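Trirkance hand-held demo gripper, three weeks in

7 November 2021
by the Dunmore bench desk

Short version: good tool, bad strap. Keep reading if you're thinking of buying one.

We'd been teaching our arm by remote control, with the Dromer leader arm on the desk. Works, but slow. My best session on the Dromer was 32 usable demos in an afternoon and my shoulder knew it. With the Trirkance you just hold the gripper and do the job yourself. Total so far is 1,175 recorded, 606 kept after cleanup. Sounds like a lot of waste. Most of the rejects are from week one, when I was moving way too fast and the tracking kept dropping.

Grip feel: nice. Light trigger, no slop in the jaws. You feel the object stop, which I never got with the leader arm.

Weight: fine for ten minutes. After that swap hands or take a break.

Strap: ugh. Loosens on it's own, and it's worse over a glove. I ended up re-doing it every few runs. Ronthorpe sells a wider one that fits, haven't tried it.

Camera: very wide lens, and I like that. Picks up plenty of room to the sides, so tracking has corners and edges to hold on to. Bright white surfaces up close blow out completely. No exposure lock in the menu that I could find. Your hands also get in the shot a lot if you're careless between runs, so trim the starts and ends.
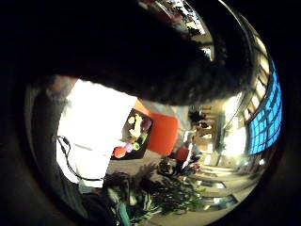
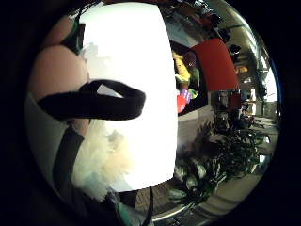
Software is the weak part. Export took 3 tries the first day, and the progress bar sits at zero and then jumps to done. Trimming is OK once you learn the keys. No batch delete, so cleanup is one clip at a time. Manual is thin, skip it and watch the setup clip insted.

Would I go back to remote control? For anything where the arm has to reach somewhere a person can't, yes, still using the Dromer. Everything else, no. Four out of five, five if they fix the strap. Battery notes to follow when I've run it down a few more times.

Last updated: November 2021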